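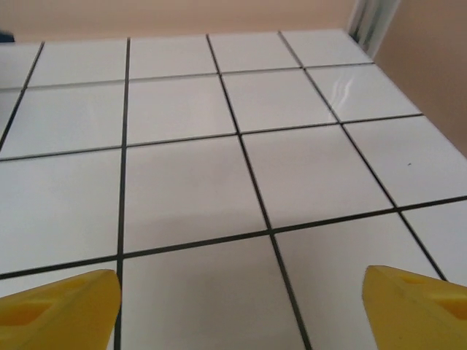

Mirela Bastos wanted to know why we keep the boring runs, and whether a learning system gets anything at all out of a reach that ends with nothing picked up. Fair thing to ask. Short answer, yes. Long answer further down if I get to it.

August — posted by Luana Fagundes

Gallery page for the Caldeira collection, quick version. Work in progress, captions first, tidy later. The job is gathering examples by hand, one short run after another, so that the Zistum model has something to learn from. Target is 100 runs per surface. We are at 40 on tile. Wrist view only on this page.

Tile, wrist view. Yellow fingers open, wide gap, nothing held. Dark grout lines running back toward a beige wall, one bright streak of glare on the glazed tiles at the far right.

Notes on the tile set, mostly for Ronaldo and Iolanda but anyone can read:

Glare stays in. We argued over this. Ronaldo wanted those runs dropped, I said no, the kitchens people live in have shiny surfaces and the model had better see some. Kept, tagged "shine".

Grout lines are a pain. Early model kept treating a dark line as the edge of somthing to grab. More empty-surface runs seemed the cheapest fix so thats what we are recording now. Which is also my long answer to Mirela — an open gripper and a bare patch of tile is still an example, it just says leave it alone.

Labels: start pose, surface, held or not held, operator initials. Please fill in ALL of them. I spent most of a morning going back through blanks.

Bad runs get tagged, don't delete. If you bumped the arm, say you bumped the arm.

Storage moved to the Plitby drive, folder 2 is the current one. Folder names on Kirnico are old, ignore.

Next up is cloth, then bare wood. Full release not before 2027, so no, can't send the raw files yet, sorry to everyone who asked.

Contact: Luana Fagundes, Caldeira collection | © Caldeira | Back to top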